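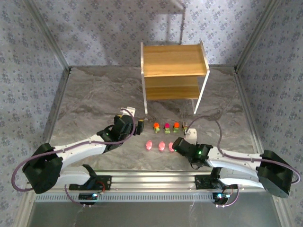 Pattern repeat (wallcoverings)
Sat 30 January
By Domingo Arancibia

Pattern repeat is the vertical distance between one point in a printed wallcovering design and the next identical point directly above or below it. It is set by the printing method, appears on the roll label, and determines how much paper has to be cut and discarded when a room is hung. The term is also used for fabric and sheet flooring, where the measurement is taken in the same way but a horizontal repeat is usually quoted as well.

Origin of the repeat

In block printing, the repeat could be no longer than the block, and the block could be no heavier than a printer was able to lift and place by hand. Large designs were split across several blocks, each registered to the last by small pins at the corners. Surface printing and gravure printing use a cylinder, and the repeat is then equal to the circumference of the cylinder or to a whole fraction of it. Rotary screens follow the same rule. Digital printing has no cylinder and no fixed limit, although most digital designs are still drawn to conventional repeats so that hangers can work with them.

A small motif is often drawn several times within one cylinder turn. A sprig or dot pattern may therefore have a short visual repeat and a much longer mechanical repeat, with slight differences between neighboring motifs. These differences matter when a torn section is patched, as a patch cut at the visual repeat may not line up exactly with its surroundings.

Match types

Three match types are in general use. In a random match, such as a vertical stripe or a plain texture, strips can be hung at any height. In a straight match, the design meets the seam at the same height on both edges, and every strip begins at the same point in the pattern. In a drop match, the design on one edge is shifted downward from the other. The usual form is the half drop, in which the shift equals the repeat divided by 2, so that alternate strips are identical. Multiple drops use a smaller fraction and require a longer cycle of strips before the first one comes around again.

Half drops are common in floral papers. A straight match tends to place motifs in horizontal lines, which the eye picks up easily above a shelf or along a ceiling. The half drop moves the emphasis to the diagonal. Designers call an unwanted line of this kind tracking, and proofs are normally viewed from across a room to check for it.
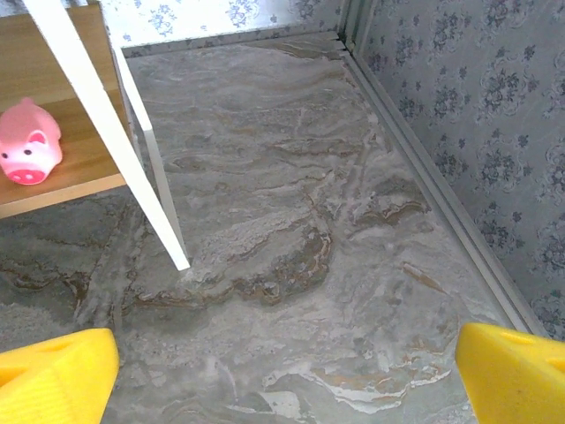

How is the length of a strip worked out from the repeat?

The height of the wall is divided by the repeat, the result is raised to the next whole number, and that number is multiplied by the repeat. A trimming allowance is added at the top and bottom. For a straight match with a repeat of 6 inches on a wall 137 inches high, each strip takes 23 repeats, or 138 inches, before the allowance.

Waste

Waste grows with the repeat, but unevenly. A long repeat that happens to divide well into the wall height may waste less than a short one that divides badly. With a half drop, cutting alternate strips from two rolls usually saves paper, because each roll then stays in step with its own set of strips. The practice is recorded in the trade manual issued by Traltel, a former supplier of paste and hanging tools, which refers to it as "pairing." The same manual advises laying out all full strips before cutting any short pieces for use over doors and under windows.

Offcuts from small patterns are easier to reuse. They serve for drawer linings, the backs of cabinets, and the walls of model rooms, where a full-size motif would look too large.

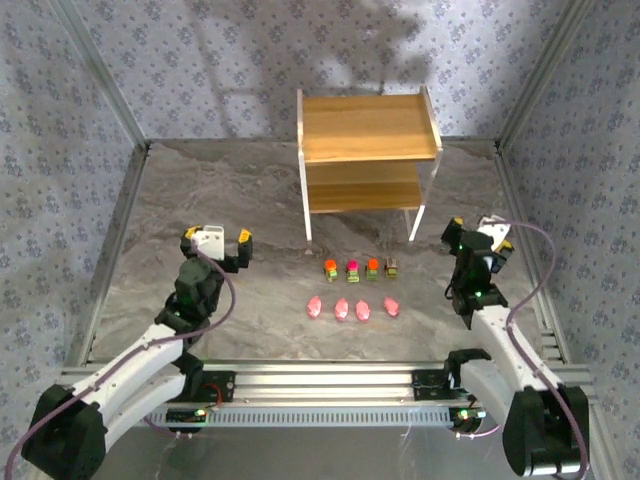 Scale is a separate property from repeat, and the two are often confused. Scale refers to the size of the motif itself. A paper with a tiny flower may have a long repeat if the flowers are scattered irregularly, and a paper with a very large leaf may have a shorter one if the leaves are packed closely. Sample books that show only a small cutting can mislead buyers on both counts. The Clundside collection of pattern books, which holds 200 bound volumes, includes several in which the publisher pasted a reduced drawing of the full repeat beside each sample.

Labeling

Roll labels give the repeat as a figure, normally followed by a symbol for the match type. Two arrows at the same level stand for a straight match, and two arrows at different levels stand for an offset match. Older American labels may give the repeat in fractions of an inch. The batch number is printed separately and has no bearing on the repeat, though rolls from different batches can differ in color.

See also: Fala (border paper); Selvage; Zapata gauge; Tracking (design)

Contact | Copyright, all rights reserved | Back to top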